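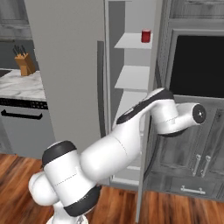 Kitchen Renewal Program Opens for Tenants of the Huvside Buildings

September 22, 2019

The Gosselin Housing Association will begin accepting applications this week for the second round of its Kitchen Renewal Program. The program is open to all tenants of the Huvside buildings whose kitchens have not been refitted since their lease began. Applications will close at the end of October, and work is expected to start in the new year.

The program was approved by the board after the first round of work at Jarkirance Court, where 100 kitchens were refitted. Tenants there were asked for their views once they had lived with the new kitchens for one full winter. Their answers have shaped several of the changes described in this item.

"Storage was the subject raised most often," said Lise Desjardins, director of property services. "Tenants told us that the cabinets were sound but that the shelves were set at heights that did not suit what they owned. We have asked the contractor to supply shelves that can be moved by the tenant without tools."

Adjustable shelves will therefore be standard in all wall and tall cabinets. Tenants who prefer fixed shelves may say so on the application form. Drawers may be requested in place of one base cabinet at no added cost, provided that the layout of the kitchen allows it. Corner units are excluded from this choice.

The second change concerns counter height. In the first round, all counters were installed at a single height. Tenants may now choose a lower counter for one section of the kitchen. A tenant who needs a lower counter throughout, or who requires clear knee space below the sink, should complete Part C of the form and attach a short note from a doctor or occupational therapist. Such requests will be handled separately by Kamlesh Mishra in the accessibility office and will not affect a tenant's place on the list.

Appliances

The association will replace stoves and range hoods that it owns. Refrigerators and dishwashers owned by tenants will be disconnected before work begins and reconnected when it is complete. Tenants who own a dishwasher that was installed without written permission are asked to declare it now. No charge will be made for past installations that meet the plumbing code.

Microwave ovens will not be supplied. A shelf with its own outlet will be provided in each kitchen where the wiring permits.

Schedule and access

Work in each apartment is expected to take seven working days. Water to the kitchen will be shut off for part of that time, but bathroom water will remain on except for short interruptions, for which notice will be posted in the lobby. Crews will arrive no earlier than 8 a.m. and will leave by 5 p.m.

Tenants must empty all cabinets and drawers before the first day. Packing boxes may be collected from the Drurnden Street office on presentation of a tenant card. Tenants who are unable to pack their own belongings should contact the office at least 20 days before their start date so that help can be arranged. Food, medicine and items of value should not be left in the kitchen while work is under way.

A shared kitchen on the ground floor of the east building will be available to households during their work period. It must be reserved in advance. Households with infants, and those following a medical diet, will be given first choice of times.

Cost to tenants

There will be no increase in rent as a result of this program. Tenants who select a countertop or cabinet finish from the extended range will be asked to pay the difference in price, up to a limit of $500, which may be spread over twelve monthly payments. Samples of both the standard and extended ranges are on display at the Drurnden Street office. The standard range includes a light and a dark finish.

Damage to flooring caused by the work will be repaired by the contractor. Tenants are advised to note any existing damage on the inspection sheet before signing it, and to keep the yellow copy.

Order of work

Apartments will be scheduled by the age of the existing kitchen, with the oldest first. Where several kitchens are of the same age, those on the same water riser will be grouped together. "We understand that some households would like to know their date immediately," said Tuulikki Pesonen, program coordinator. "We will write to every applicant once the riser survey is complete, and we ask tenants not to make travel plans on the basis of an estimate."

A tenant may decline the work. In that case the kitchen will remain as it is until the next round or until the apartment changes hands, whichever is sooner.

Forms are available at the Drurnden Street office and from the building managers. Completed forms may be returned by mail or placed in the rent box.

Search this site
Enter keyword
Go

Comments (4)

Lorne Doucette
Does the limit on the extended range apply per kitchen or per item? The form is not clear on this.

Tuulikki Pesonen
Mr. Doucette, the limit is per kitchen. The wording will be corrected in the next printing.

Liette Leclerc
I was in the first round at Jarkirance. Pack the things under the sink too. I thought they meant only the upper cabinets and had to do it in a hurry with the crew at the door. The drawers are very good.

Lorne Doucette
Thank you both. I will take the form in tomorrow.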